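June, 4:40 pm
Posted by Tekle Alemayehu
Filed under: Bench Notes / Money
2 comments

Budget sheet again. Asanka wants the parts order in before the quarter closes, so I spent the afternoon on fingertips instead of anything I was hired for. Warnlow quotes $174 a pair for the hard ones. Sanduven will do a pair for $99, but shipping is extra and their lead time is "soon," same as last year.

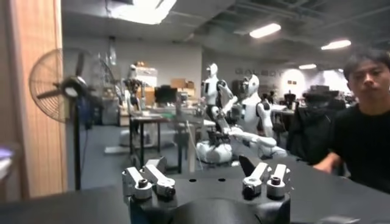 Spare finger sets go under consumables, whatever finance calls them. We have $603 left on that line. Three pairs from Warnlow is $522 and leaves enough for cable ties and regret. Five from Sanduven is $495 before shipping, and then we wait.

Second wrist camera: $300, moved to next year for the second time. Asanka Wickramasinghe has written "essential" beside it in pen.

To do: ask Warnlow if the screws are included. Get the Sanduven shipping figure in writing. Find out who approved the Prolville service contract and what it covers, if anything.

Share | 0 shares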